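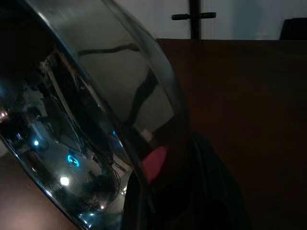
Figure 6. Steel bowl seen from the wrist camera, gripper finger at lower center.

6. Shiny objects: setting up the bowl test

By now your Kastesura arm should be homing cleanly and picking up the foam blocks from section 5. Time for the fun one! A polished steel bowl is the hardest thing in the starter set, and getting through it will teach you more about your camera settings than all the blocks put together.

Before you start: finish the wrist calibration in section 4, and keep the stop button within reach.

1. Set the bowl on the bench and jog the wrist until the rim runs across the camera view in one long arc.

2. Open the Hillon panel and turn off auto exposure. A mirror finish throws back every lamp and indicator light in the room, and auto exposure will chase them all.

3. Set exposure to 600 and gain to 22. Look for the thin bright line along the outer edge of the rim — that line is what the edge finder follows.

4. Drag the mask over the inside of the bowl. Reflected cables and lights in there can look very convincing to the software.

5. Set the edge threshold to 128 and press Find Rim. The overlay should stay on the metal as you jog left and right.

6. Close the gripper at the slowest speed until it touches the rim, then save the pose.

Note: A plain, matte panel behind the bowl makes a big difference. Marlene Boychuk tried this on the first Hanrahan bench build and we've all copied her.

Caution: Never reach into the bowl while the motors are powered. Steel rims can also be sharp, so run a cloth along yours and file down any burrs.

If the overlay jumps to a reflection, redraw the mask a little wider and repeat step 5. Saved poses go in the Gemier folder under "bowl".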